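# Burnik Lim square table, in white

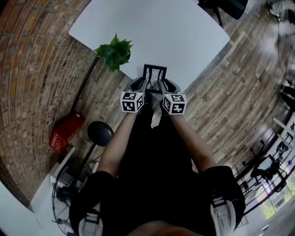
**Devstead Furniture and Tool Library** | Member reviews | Sunday, October 22, 2023

I am a member since April and this is my first review, so please excuse me if it is too long. I wanted to read a review like this before we chose a table and I could not find one. The shop page for the Lim tells you the colour and the price and after that it is mostly adjectives.

We needed a table that is good for everything. In our room people mend clothes, repair lamps, cut paper for the children's afternoon and drink tea, and often all this happens on the same table in the same day. The old one was a dining table from the Sinthorpe hall. It was beautiful, but it was long and heavy and you could never put it where you wanted it.

The Lim costs 400 dollars, and delivery to Devstead was included. For a table of this size it is not cheap. There was a round one in the same shop for less, but a round table is not practical when you want to push it against a wall.

**Assembly**

It came in 2 boxes. The top was well protected, with thick cardboard on the corners, and nothing was scratched. The legs were in the second box together with the bolts and a small hex key.

The instructions are only drawings. I don't mind this, English instructions are sometimes harder for me than drawings, but the drawing for the legs is too small and you can't see which side of the bracket must face out. I put the first leg on wrong and had to start again. If you are going to build one, look at the holes in the bracket: the bigger hole goes to the outside. Use the hex key only for starting the bolts, and then take a proper one from the tool wall. The key in the box is soft and the corners become round.

Don't tighten anything fully until the table is standing up. I read this advice everywhere for every table, and here it really matters.

**In use**

What I like most is the shape. When a table is square, everybody has the same amount of space and there is no bad place at the end. You can sit with a friend on the next side and look at the same sewing pattern without turning it upside down. For teaching it is much better than the long table, where the person at the far end always had to stand up.

The white colour was a question for us, as some members wanted a dark one. Now I think that white was the right choice for handwork. Pins, small screws and black thread are easy to see on it. In the afternoon, when the sun comes in low, it is too bright and I get tired eyes, so I put a cloth on my side. White thread you will lose, of course.

Cleaning is easy if you are quick. Tea comes off with a wet cloth. Pencil comes off with a bit of dish soap. Permanent marker left a grey shadow that I can still find, and glue from the hot glue gun must be cold before you lift it with a plastic scraper. Please don't use the kitchen sponge with the green side, it makes the surface dull.

The height is right for sitting work. For standing work it is low, and after an hour of cutting fabric my back was complaining. Tall people will feel it sooner.

**What is not so good**

It moves a little. If somebody on one side is rubbing something out with an eraser, the person on the other side knows it. After about 5 weeks I tightened all the bolts again and it became better, but it is not a workbench and you should not use it like one. No hammering, no vice, no sawing. We have the bench by the window for this.

The feet are hard plastic and on a wood floor they make a terrible noise when you pull the table. I bought felt pads and now it is quiet. For this price Burnik could put them in the box.

There is also no drawer and no shelf under it. I knew this when we bought it, but I still miss a place for scissors, and they end up on the top with everything else.

**Would I buy it again?**

For a room where many people do light work, yes. For a family who wants a dining table I am less sure, I would look for something with softer edges and a warmer colour. If you have 500 dollars to spend, Burnik has a bigger model with a bar between the legs, and I think the bar would stop the moving. I only tried that one in the shop for a few minutes, so I can't say more about it.

The spare bolts are in the drawer with the curtain hooks, in a paper bag marked "Lim". Please put them back there.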